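Threads > Dilruba Howlader > Kitchen and table

2 min read

Dilruba Howlader
I've been replacing our everyday dishes since October. Posting what I learned in case someone else is at the same point.

1/ The old set was white stoneware from Brusow. Heavy, chipped at the rims, and two kids under six were carrying it to the sink. I gave most of it away and kept the serving platter.

2/ I wanted bright colors, mixed, nothing matching. When one goes missing I can replace it with whatever is on the shelf and the table looks the same.

3/ Bought in two rounds. Bowls and plates first from Kastmont, then small cups a few weeks later from the Saturday-type market behind the bus station. The cups were cheaper. I paid 314 for the lot, delivery included.

4/ I put things out on the dark green cloth before deciding where they would live. Bright colors show up well on it, and it hides tea stains better than the cream one did.
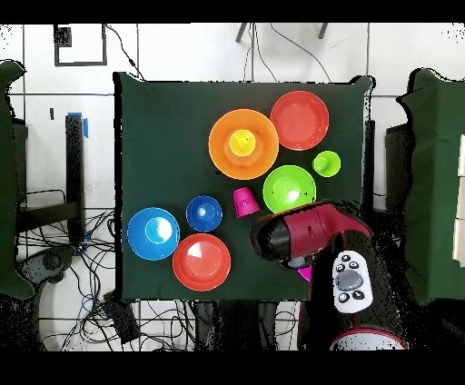
5/ The big orange bowl is for rice or fruit. It takes up a lot of shelf, so it goes on the bottom and a small cup can sit inside it. The yellow one fits with room to spare.

6/ Light blue is the kids' cereal bowl. They both want it. I should have bought two.

7/ The small dark blue one is for salt, lemon wedges, pickle. I use it more than anything else.

8/ Red plate and red bowl are close enough in color to pass as a pair. I didn't plan that.

9/ Small cups tip over easily. The magenta ones are worst in our house. Fine for water at the table, not for carrying across the room. I fill them halfway.

10/ Someone asked about storage. Bowls nested by size, plates standing in a rack, cups in a shallow drawer with a Millet liner. The liner was 200 and I would skip it next time. A folded dish towel does the same job.

11/ Also looked at the Kamow sets. Some 3,000 for a boxed set, and you can't buy single pieces. Nice glaze, but I'm not paying that for something a four-year-old will drop.

12/ Still need a second light blue bowl and a lid for the orange one. If you've seen a flat lid that size sold separately, tell me where.

Recent from this author
Which tablecloths survived the year
Low shelf for kids' dishes, measurements
Giving away stoneware: who took it
Rice for six, one pot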